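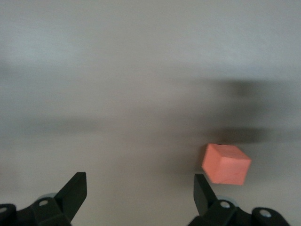
In Praise of the Plain Foam Block

I have been defending foam blocks to other adults since April, and I think it's time I wrote the whole argument down so I can just send people a link.

My position is that a plain foam cube, one color, no letters on it, no squeaker inside, is the best thing you can put on a table in front of a person of any age. I mean the salmon-orange kind, or coral, or whatever you want to call that color (the bag mine came in said "Sunset," which I refuse to use). It has soft edges. It picks up a few scuffs on its face and carries on being a cube.

I came around to this slowly. When my kids were small we were a wood family, and a bit smug about it, if you want the truth. We had the big maple set from Pellora, in the canvas sack, and I loved those blocks. I loved the clack. I did not love the clack at 7 in the morning, and I really did not love what a maple corner does to the arch of your foot on the way to the coffee. The downstairs neighbors had feelings too. So the sack went into the closet, and a bag of 60 foam cubes came home from the Kaimal outlet, and I told everyone it was temporary.

Well, it wasn't! The kids built more. I'd expected them to build less, because foam is light and it wobbles and a tower of it goes over if somebody sneezes. But when a foam tower goes over there's hardly any noise and no tears, and they'd start again before the last cube had stopped rolling. With the maple, a crash was an event. People came running from other rooms.

The complaint I hear most is that foam looks cheap. I guess it does. It's matte and a little dusty looking, and it shows everything — fingernail dents, pencil, gray streaks from being dragged across a table. A friend of mine throws hers out when they get like that and buys new ones, and I had to go stand in her kitchen for a minute. A scuffed cube works exactly as well as a clean one! It may work better, since you stop being careful with it. I have some with diagonal marks all over one side and those are the ones that get picked first.

The other complaint is that a plain cube doesn't teach anything. This one makes me grumpy. Last year Gretudeo put out a set where each block has a chip in it and talks about its own shape, and somebody gave us one, and it was very kind of them. It's in the closet with the maple. A cube that tells you it's a cube has taken the only interesting job for itself. Put a blank one down, tip it up so you can see three sides of it, and look at how the top is lighter than the side. That's a whole drawing lesson, and I've spent more evenings on it than I'd like to admit, with a bad pencil.

I will give the other side a few points. Foam is no good outdoors. It collects dog hair like it's being paid to. Small kids bite it, so if yours is a biter, wait a while or stay in the room. And you can't build tall. The parents' group over in Promley has a rule for their rainy day afternoons that you stop at 15 high, and I've never seen anybody need the rule.

But I keep one on my desk now, just one, orange. I squeeze it on phone calls. I stand it on its corner and it falls over. My sister-in-law saw it and asked what it was for, and I started explaining, and she said maybe I should write it down instead.

If you have a bag of them in a closet somewhere, get it out this weekend. Don't wash them first.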